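Ticket 988 – Grevetex household tasks, simulation track
Component: pick and place, floor objects
Status: open, needs more runs
Opened by: Teresa Ní Chonaill

Summary: arm reaches a flat object on the floor but the grasp fails in too many episodes. I want this one fixed before July because it's the closest we've come to a machine that can tidy a room!

Steps to reproduce
Load the Kuo room, version 30. Put the flat device down at any angle. Ask for "pick it up and put it on the shelf." Watch the last part of the approach.

Expected: fingers close on the long edges, device lifts level.
Got: fingers close on one corner, device pivots, arm tries again from the same spot.

9:40 am – Reran the whole batch overnight, 2,709 episodes. 446 ended with the device on the shelf. I know that's low, but last month we couldn't get the arm to the right part of the room, so I'm thrilled (and yes, I told everyone at lunch).

10:15 am – Swapped in the Flikport grasp planner. Approach is smoother. The pivot is still there when the device lies on a diagonal, like it does in this view with the gripper right over its lower end.
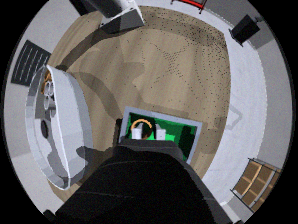

Clultlow replied that a smooth approach in simulation doesn't say much about chores yet. Their test kitchen arm can load a dish rack all morning and then get stuck on one wet spoon, and they'd hold off on any claims until the grasp works on a real floor with real clutter. They also asked if we've tried sliding the object before lifting.

11:30 am – Good question, and no, we hadn't! People slide a thin thing toward themselves and get a fingertip under it without thinking. Added a short push before the close. First few episodes look much better – the device turns a little and the fingers find the long side.

2:05 pm – New problem. The push sometimes keeps going and the device ends up against the wall. Lowered the push force, restarted the batch.

Agree with Clultlow on the real floor. Laundry and dishes are a long way off, but picking up after ourselves feels close. Leaving this open until the batch is done.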